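Fingertip wear limits - what does your shop use?
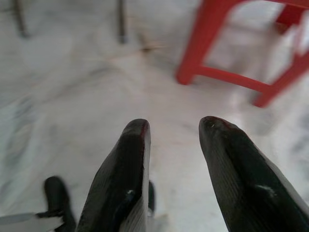

Wrist cam view, gripper open over the floor

bjasinska
We're writing up inspection rules for our mobile arms at Pramon. Right now it says check the fingertips every 1,000 grasps and swap the pair at any visible mark. Both of mine have small white marks on the black. Do I have to pull them?

skosell_tom
No. A mark is a mark. We log it and only swap if the ribbing is worn down or the part slips in a pull test. Our current pair is at 1,665.

ultgate77
Disagree with Tom. If the written rule says any visible mark, you pull them. Change the rule first, then follow the new one. We went to 740 between checks after a bad batch.

skosell_tom
Fair, but then you throw out good fingers all month.

vdm_line5
At Van der Merwe we do 5 test picks before each shift and write down the result. I'd also add a floor check. There's a bit of something on the marble past the gap, and a stool close by on the right.

bjasinska
Stool stays, people sit there. I can add the floor check - draft goes out in January.

ultgate77
Then put a keep-out distance for furniture in it too.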